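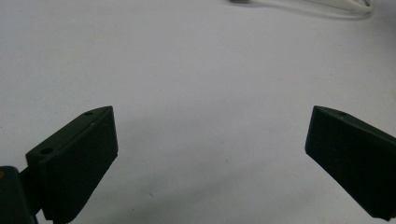 Selon Marwan Shboul, un plateau blanc mat, ça se salit rien qu'à le regarder, et il ne faut surtout pas en acheter.

Temps de lecture : 1 min

Rechercher sur le site… OK

Je n'irai pas jusque-là, mais je me méfie. Le vendeur de chez Vermeulen m'a juré que le blanc « oublie tout ». On voit quand même de minuscules points sombres — poussière ou petits défauts, je ne tranche pas — et le blanc vire au gris dès que l'ombre s'y met. Pour 151 euros, j'attendais mieux qu'un slogan. J'ai la table depuis septembre, on en reparlera dans 5 ans.

Commentaires

Tondau
Le mien a environ 74 cm de large et je passe l'éponge matin et soir. Reposant, paraît-il.

Muken
Et la crème Derero, quelqu'un y croit ?

Réponse de l'auteur
Non. 43 euros le pot, je garde mon savon noir.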